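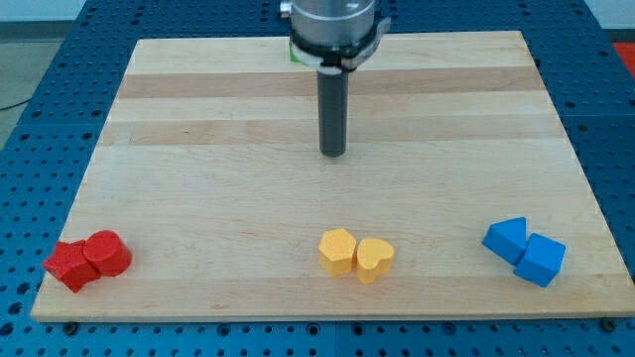

Maple board with the blocks, red ones on the left

Print this thread | E-mail this thread

Wooden boards as a base for shape blocks – which finish?

hosholm_maple

Hello all. I write from Tilthorpe, and English is my third language, so please be patient with me. My question is about wooden boards used under small shape blocks, for sorting and matching by colour. I am using a pale maple board, made of strips, with a pair of red blocks (a star and a cylinder), and a yellow pair in the centre. I like it very much as a background. The grain is quiet and the colours are easy to see.

What I want to know is the finish. The board from the photo I have left alone. I have a second one, the same size, which I rubbed with mineral oil in April. The oiled one became more yellow than I expected, and now the yellow blocks are harder to pick out on it. Should I sand it back, or wait? Does the colour of the oil go away with time?

Reply | E-mail this post

tin_kettle_62

Mineral oil does not really cure, so it will slowly leave the wood, but I would not hold my breath for the colour to go all the way back. Sand with 180 and then 240, always along the strips, and wipe with a damp cloth between. Maple sands grey if you rush it.

For a board that never sees food I would put nothing on it. Bare maple is a lovely neutral colour.

Reply | E-mail this post

rekudham_sue

I have to disagree with the "nothing" advice. Bare maple takes up every fingerprint. We have used boards like these with the little ones at our playgroup for years and the bare ones were filthy by the end of first term. Water-based polyurethane, matte, three thin coats. It hardly changes the colour at all and you can wipe off texta.

Are your blocks foam or plastic? I can't tell from here. If they are foam, be careful with anything oily, some foam goes sticky.

Reply | E-mail this post

hosholm_maple

Thank you both. The box says only "shape set" and the name Salgado, no material. They have a matte surface with some texture. I should test one on the oiled board for a week before I put the whole set there.

About matte polyurethane: is there not a shine from the lamp? This was my reason for avoiding varnish. With a glossy tray I had before, the reflection was in the middle and my nephew always turned his head to look around it.

Reply | E-mail this post

rekudham_sue

Matte, not satin. Satin will give you the shine. Stir the tin properly too, the flatting stuff sits at the bottom and if you don't stir it the first board comes out glossy and the last one comes out like chalk. Ask me how I know.

Reply | E-mail this post

gumboot_carpenter

Can I ask why a cutting board at all? A sheet of pale felt on a tray costs less, weighs nothing, and the round pieces don't wander. A cylinder is fine while it stands on its end, but once it's tipped over on hard wood it is under the couch.

Also those darker bands near the top of the board. If you are fussy about background colour, a strip-glued board is the wrong thing to buy, because no two strips match. Get a single-piece panel.

Reply | E-mail this post

hosholm_maple

The bands do not disturb me. They are only a little darker, and I keep the blocks toward the front, where the wood is more even. A single panel of this width I could not find at the timber yard here, and I was told it will cup sooner than strips.

Felt I tried. The star is difficult to slide on felt, the points catch. On wood it goes easily – and a child who is pushing and not lifting needs this, I think.

Reply | E-mail this post

tin_kettle_62

Agree on the cupping. Strips are the more stable choice. And agree on the felt, it also collects dog hair at a rate I would not have believed.

Still don't agree about poly. When it chips, and it will chip at the corners, you have to strip the whole board. Bare wood you just sand.

Reply | E-mail this post

rekudham_sue

Ours haven't chipped. Round the corners over first with a bit of sandpaper.

Reply | E-mail this post

gumboot_carpenter

Felt under the board, then? At least it stops the thing sliding and it's quieter for the neighbours.

Reply | E-mail this post

hosholm_maple

I will sand the oiled board this month and put the matte finish on the underside first, to see the colour. If it goes too yellow there, I leave the top bare as tin_kettle_62 says. Will write here when it is dry.

Reply | E-mail this post

Print this thread | E-mail this thread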